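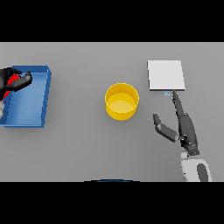
Section 3: Setting Up Your Brisora Countertop Water Filter

Welcome back! If you have come straight from Section 2, your filter is unpacked and the cartridge is still sealed in its pouch. Leave it sealed for now — we will get to it in a moment.

Before you begin, pick a spot near the kitchen faucet where the unit can sit level. The supply hose is 30 inches long, and it likes a gentle curve, so please don't stretch it tight to reach a far corner of the counter.

1. Turn off the cold water and unscrew the aerator from the tip of your faucet. Most come off by hand, but a stubborn one may need pliers with a dish towel wrapped around the jaws.

2. Check that the rubber washer is seated flat inside the diverter valve, then thread the valve onto the faucet. Hand-tight is plenty.

3. Open the cartridge pouch and take off both end caps. Lower the cartridge into the housing with the arrow pointing up and give it a quarter turn to the right until it clicks.

4. Screw the lid on, turn on the cold water slowly, and pull out the diverter knob.

5. Let the water run for 3 minutes. It may look gray or cloudy at first, and that is just fine carbon dust from the new cartridge. Your houseplants won't mind it one bit, if you'd like to save it in a pitcher.

Note: Pull-down sprayer faucets need the Nastby adapter, which is sold separately. Thread it on before step 2.

CAUTION: Never run water hotter than 120°F through the filter. Hot water can damage the cartridge and loosen the seals. Push the diverter knob back in before you use the hot tap.

If you see a drip at the valve, shut off the water, take the valve off, and look at the washer again. A pinched washer is the usual culprit, and a few drops of water on the rubber will help it settle into place.

When everything is dry around the base, set the reminder dial on the lid to today's date and go on to Section 4, Changing the Cartridge.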